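Last updated: October

Print this page | E-mail this page

Section 4. Setting the table for a long-horizon trial

Read this section all the way through before you touch anything. The people who wrote it did not, and that is how it came to be written.

The Nastent protocol tests one idea: that a two-handed policy learns a long household task better when the objects are put down a little differently every time. Your job is to supply the "a little differently." It is harder than it sounds. Left alone, a person will put a teapot in the same place for a whole Thursday and swear they moved it.

4.1 Before you start

1. Put the robot in Hold, with both arms lowered. Hold is the amber light. Green means it is thinking of something.

2. Stand the folding screen around the back and both sides of the table. The policy sees whatever the head camera sees, and in the first Grullonau runs it took a keen interest in people walking to lunch.

3. Lay out the tea set, the tea, and at least one object that has no part in the task.

CAUTION: Do not reach over the table while the light is green. The hands are slow but they do not apologize.

4.2 Placing the objects

4. Draw a layout card. The Cadetti deck has 2000 of them. Shuffle it now and then.

5. Place the teapot first, then its lid. For an open-pot card, the lid goes flat on the table with the knob up. A lid with its knob down can be picked up by a person, a raccoon, and no policy we have trained.

6. Place the mesh tea bag with its string and tag clear of the pot. If the string runs under the pot, the gripper planner counts the two as one object and lifts both, with great confidence.

7. Add the box of wrapped sachets, then any loose packets. Turn each one to the angle on the card. Crumpled packets are fine.

8. Put the distractor where the card says. A toy brick works well.
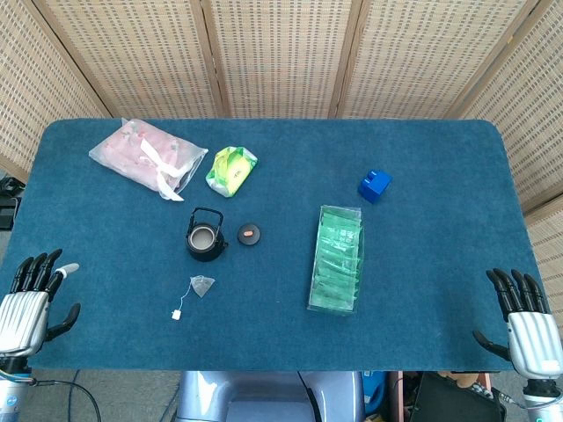
Itsuki Sakamoto wrote to ask why the distractor has to stay in at all, given that the policy learned to ignore it long ago and he is tired of finding it in his pocket at home. Fair question. When we took the distractor out for 17 trials, the policy did well on the bare layouts and then got worse at everything else when we put it back. We would like to explain this. For now we leave the brick in.

4.3 Running the trial

9. Step back behind the yellow line and switch to Run. Say the task out loud only if the card asks for it.

10. Let the trial finish. A long pause over the lid is normal. So is a second, longer pause. Press Stop only if a hand leaves the table area or something is about to hit the floor.

11. Score each stage as done or not done. There is no "almost." Bernadette Benavides tried a half-point column for a month, and by the end of it every stage was worth half a point.

NOTE: The results in the Benítez report come from 3322 scored trials. Varied layouts beat fixed ones on the full task, mostly at the lid stage. On picking up a single packet there was no difference worth mentioning, and the report spends 2 pages mentioning it.

4.4 Resetting

12. Return to Hold and wait for amber.

13. Clear everything, including the things that seem to be in the right place already. Draw the next card and go back to step 5.

14. Replace any tea bag whose string has come off. Torn packets go in the scrap bin, and the tea in them is not for staff.

If the same card comes up twice in a row, run it again and write "repeat" in the margin of the score sheet.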